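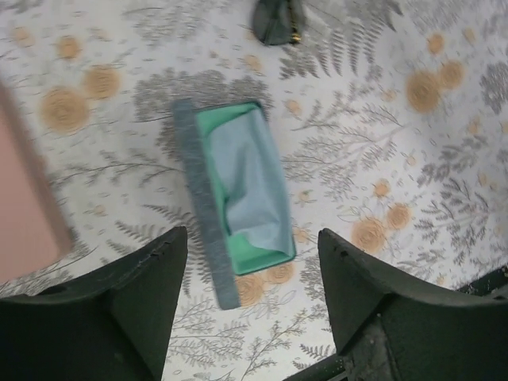 Thread: Skudum open day — anyone else go?

heker_skeptic
Posted 19/01/2022

Drove to the Skudum open day at Wadell. Two hours each way. The big demo was an arm working with a light blue cloth on a table. I'd been told "household tasks." I've got a ten-year-old who does household tasks and I'm not impressed by him either.
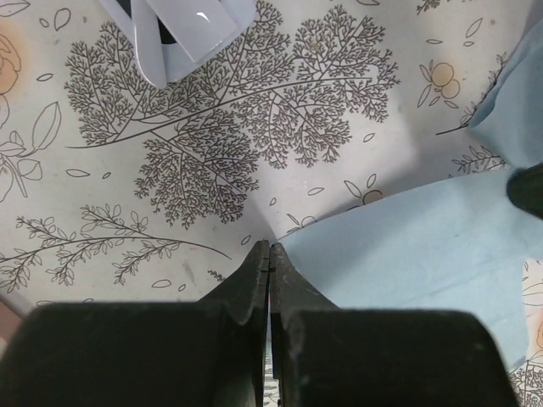

Fingers nearly closed, blue cloth off to the right.

The guy at the table said they'd logged 800 runs since October. I asked how many were good ones and got a talk about data quality.

mintcondition
Cloth is hard though. It never lies the same way twice. I'd take one decent pickup over all the box stacking Ruggiero was showing.

heker_skeptic
Sure, it's hard. So say that on the flyer. The flyer said "ready for the home."

torquewrench11
Did they let you move stuff around? At the last one I went to, everything had to stay put.

heker_skeptic
I asked. "Maybe later." I left before later.

pallet_jack
I stayed and they did let a couple of us move the cloth. I watched 7 tries and it missed 2. Slow, but I've seen worse from people charging real money.

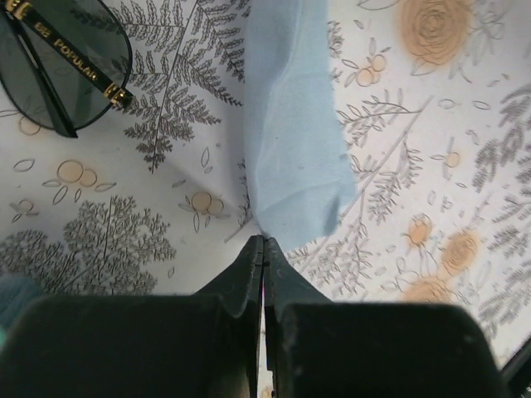
Gripper at the low end of the cloth, sunglasses top left.

mintcondition
That patterned tablecloth can't make it easy for the camera. Point in their favor.

heker_skeptic
Or they've trained on that one tablecloth all winter. Put it on my kitchen counter and then we'll talk.

pallet_jack
Fair. I'd still go again — the coffee was good and parking was free.

torquewrench11
Did anyone get a price out of them?

heker_skeptic
No. I asked that too.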